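Learning to Lose a Round

27 May 2020

I have been meaning to write about my first judo tournament since March, when it happened, and then the dojo closed and I moped for a good long while and ate a lot of toast. But my gi is back from the bottom of the closet, my old notebook turned up with it, and I think I'm ready to tell you how it all went!

Some background for those of you who are only here for the soup recipes. I started judo at an age when most people in the sport are coaching or nursing a bad shoulder. My coach, Silvia Štefanec, is a small and very patient woman who can put you on your back while asking after your mother. She runs the evening classes at the Stullow club, upstairs from the tile shop, and she had been hinting for months that I ought to enter the novice bracket at the Lernesier Open. I had been hinting back that I would rather have a tooth pulled.

Well, she won. I signed up, I paid my fee, and I drove 235 miles with my bag on the passenger seat and the radio off so I could go over my grips in my head (which does not work, by the way, when you are also looking for an exit).

My first opponent was a tall, cheerful woman from the Wusia club. We bowed, I took my sleeve grip exactly as I'd been taught, and then she swept my foot out from under me so cleanly that I remember looking at the ceiling lights and thinking, oh, that was nice. Full point, match over. My husband had gone to find the parking machine and missed the whole thing.

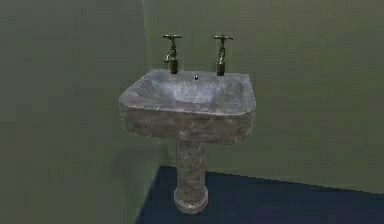 Do you go home if you lose your first match?

At this tournament the novices got a second one whatever happened in the first, so I stayed, drank half a bottle of water and tried to keep my feet warm.

That second match is the one I still think about. She was closer to my height, a quiet person named Fröhlich on the bracket sheet, and for the opening minute we just leaned on each other like two tired people at a bus stop. The referee gave us each a penalty for it, and fair enough. Then she came forward hard and I turned in for the hip throw without deciding to. It wasn't pretty. I half fell on top of her. But her side hit the mat and I heard the referee call the score, and I was so surprised that I nearly let go of her!

I held on to that lead for a while, long enough to start picturing myself telling people about it, and you can guess what came next. She caught me on the ground, got both shoulders down, and I bridged and wriggled and could not get out from under her. So that's 2 matches and 2 losses, if you want it the way it's written in the notebook.

Silvia didn't say much afterward. She told me my left hand was lazy and that my hip throw had been late but honest, and then she bought me a cheese sandwich. I have spent a silly amount of time since then working on that left hand, mostly with an old belt looped around the banister, pulling and turning in, pulling and turning in, while the dog watches from the landing.

I don't know when we'll be back on the mats. When we are, I'm going to ask her to drill me on getting out of hold-downs until I can't stand up, and the soup recipes will just have to wait their turn. The leek one is next, I promise.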